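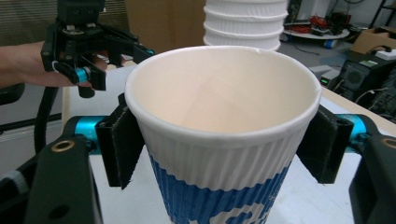 Gobelets jetables et tri des déchets à la cafétéria
Rapport de projet, deuxième année

Haziq Sembiring et Dewanti Tambunan
Remis le jeudi 11 juin 2020

1. Contexte

La cafétéria du bâtiment Fenundale sert les boissons chaudes dans des gobelets en papier. Le prestataire, Resar, ne reprend pas les gobelets usagés. Ils partent soit dans la poubelle à papier, soit dans la poubelle générale, selon la personne qui les jette. Nous avons voulu savoir ce que deviennent ces gobelets et si une consigne sur des tasses réutilisables serait réaliste pour un établissement de notre taille.

Le sujet initial portait sur tous les emballages. Il a été réduit aux gobelets après le premier rendez-vous avec notre encadrante, Mme Subramaniam, qui trouvait le périmètre trop large pour un semestre.

2. Le matériau

Un gobelet en papier pour boisson chaude n'est généralement pas fait de papier seul. La face intérieure reçoit une couche mince de matière plastique, le plus souvent du polyéthylène, qui assure l'étanchéité. Certains modèles ont en plus une paroi extérieure cannelée qui limite la chaleur au contact des doigts.

La couche plastique complique le recyclage. Dans une papeterie classique, les fibres sont remises en suspension dans l'eau, et le film se sépare mal pendant la durée normale du traitement. Des installations spécialisées y arrivent, à condition de recevoir un flux assez propre. Les gobelets mélangés à d'autres déchets, ou contenant encore du café, sont souvent écartés.

3. Méthode

Nous avons distribué un questionnaire papier à l'entrée de la cafétéria pendant deux semaines. Il comportait 13 questions, sur la fréquence d'achat, la poubelle utilisée et l'intérêt pour une consigne. Nous avons recueilli 81 réponses exploitables. Les questionnaires remplis à moitié ont été retirés.

Nous avons aussi eu un entretien téléphonique avec la société Plostari, qui loue des tasses consignées à des cantines d'entreprise. La pesée des poubelles, prévue au départ, n'a pas pu se faire avant la fermeture des locaux au printemps.

4. Résultats

Parmi les personnes interrogées, 50 pensaient que les gobelets se jettent avec le papier. Les autres utilisaient la poubelle générale ou ne savaient pas. Plusieurs ont noté en marge que l'affichage au-dessus des bacs était contradictoire, ce que nous avons vérifié : l'affiche près des caisses et celle du hall ne donnent pas la même consigne.
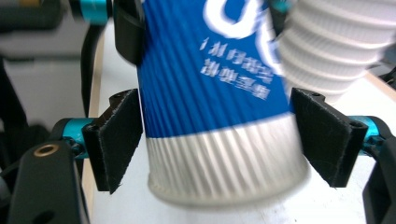 Pour la consigne, les avis sont partagés. Les personnes qui boivent leur café sur place y sont plutôt favorables. Celles qui l'emportent en cours craignent d'oublier la tasse et de perdre la caution. Le montant d'un euro a été jugé acceptable par la plupart, celui de deux euros beaucoup moins.

Plostari propose un lot minimal de 1,000 tasses, lavage compris. C'est trop pour la cafétéria seule. Le lot pourrait être partagé avec la résidence voisine, mais nous n'avons pas eu de réponse de sa direction.

5. Limites

L'échantillon n'est pas représentatif. Les personnes pressées refusaient souvent le questionnaire, et ce sont sans doute celles qui emportent leur boisson. Nous n'avons pas non plus de mesure du nombre de gobelets jetés, seulement des habitudes déclarées.

6. Suite proposée

Corriger les deux affiches peut se faire tout de suite et coûte peu. Un bac séparé n'aurait de sens qu'avec un repreneur, à chercher par le service des achats. L'essai de consigne pourrait commencer fin août, avant la rentrée, avec les boissons servies sur place uniquement.

Annexe A : questionnaire
Annexe B : notes de l'entretien avec Plostari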